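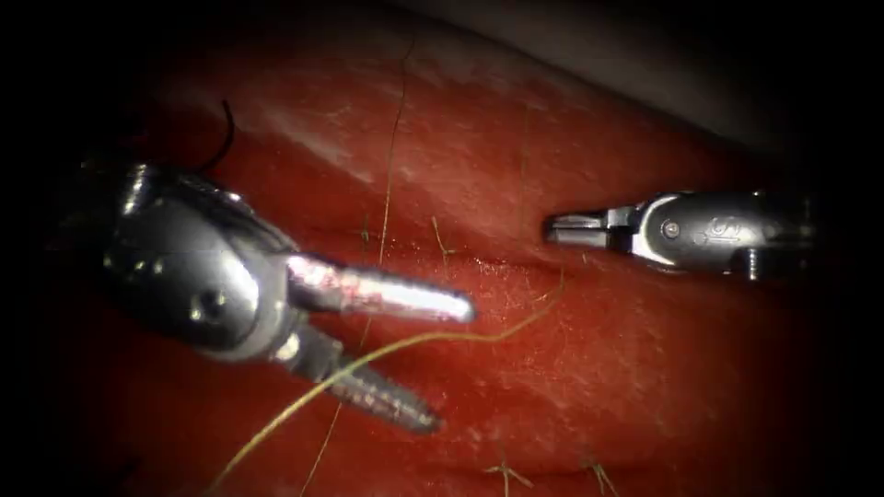 # Suture stores: frequently asked questions

These answers cover suture material held at the Wasmont store and issued to the Crabtree and Gronport sites. Local theatre procedures take priority where they differ.

## Storage

**What are the storage conditions?**

Follow the range printed on the carton. Where a manufacturer gives only an upper limit, the store applies that limit and keeps the stock dry and out of direct sunlight. Suture stock is not kept in the drug fridge unless the carton asks for it.

**Can foils be taken out of the carton and kept loose in a drawer?**

Only for same-day use. The carton carries the lot number, the expiry date and the instructions for use, and loose foils are hard to trace in a recall. Returned loose foils are not put back into stock, even if the seal is intact.

**Why do absorbable sutures have a stricter rule on opened pouches?**

Many absorbable materials break down by hydrolysis, and moisture in the air is enough to start the process. The outer foil is the moisture barrier. Once it is open, the strand should be used or discarded. Non-absorbable strands such as polypropylene are less sensitive to moisture, but the sterile barrier is still lost on opening.

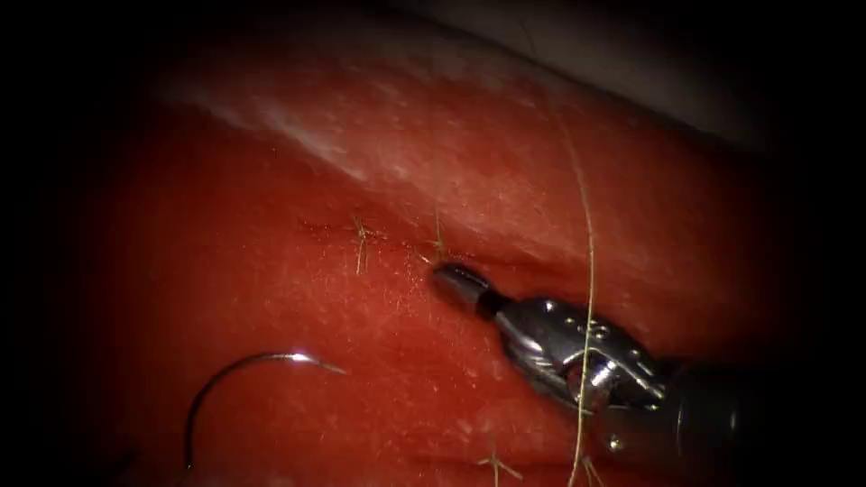
**How is stock rotated?**

First expired, first out. New cartons go behind existing ones with the expiry date facing forward. Anything with less than 2 months left is moved to the short-date shelf and offered to both sites before it is written off.

## Sizes and labels

**How does the USP size relate to the thickness of the strand?**

The more zeros, the finer the strand. Size 4-0 ("four-oh") is finer than 2-0, and 2-0 is finer than 0. Above 0 the numbers run the other way, so size 2 is thicker than size 1. Please write the hyphen and the zero on order forms — "size 4" and "size 4-0" are different products and the system will accept either.

**What is the metric number on the same label?**

The metric gauge is based on strand diameter in tenths of a millimetre. It rises with thickness across the whole range. It is a useful cross-check when comparing labels from different suppliers.

**What does the needle drawing on the carton show?**

Usually the curvature as a fraction of a circle (3/8 or 1/2, for example), with the needle outline at actual size and a symbol for the point. A solid dot in a circle is commonly used for a taper point and a triangle for a cutting point. Symbols vary between makers, so check the key.

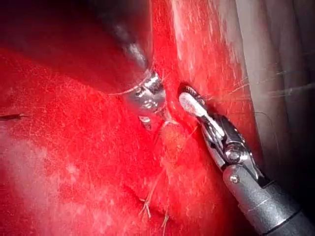

*Two instruments against a red, finely textured surface.*

**Does monofilament handle differently from braided material?**

Yes. Monofilament is a single strand. It passes through tissue with little drag but has more memory and generally needs more throws for a secure knot. Braided material is softer and ties more easily. The catalogue lists construction in column 4.

## Ordering

**How are orders placed?**

Through the Serkel ordering screen, using the full catalogue code. The cut-off is noon on Monday. Orders entered later go into the following week's run. Urgent requests go to the stores desk by telephone and must be entered in Serkel afterwards so that the count is correct.

**Is there an order limit?**

A single line is capped at 500 foils. The cap for a whole order is 2,000. Larger quantities are split across deliveries.

**A code is marked "substituted". What does that mean?**

The requested item is out of stock and a match has been proposed. The match is made on material, size, needle and strand length. Nothing is sent until the requesting site accepts it on screen.

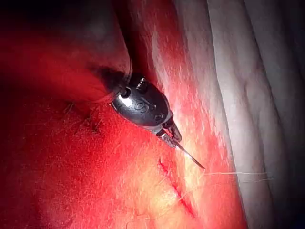

## Returns and disposal

**Can unopened cartons be returned?**

Sealed cartons can be returned if they have been kept within the printed conditions. Attach the return slip to the outside and do not write on the carton itself.

**Where do opened needles go?**

Into a sharps container, with any attached strand, whether or not they have been used. Empty foils and inner packets go in the waste stream set by the site. Expired sealed stock comes back to Wasmont in the grey tote and is written off there.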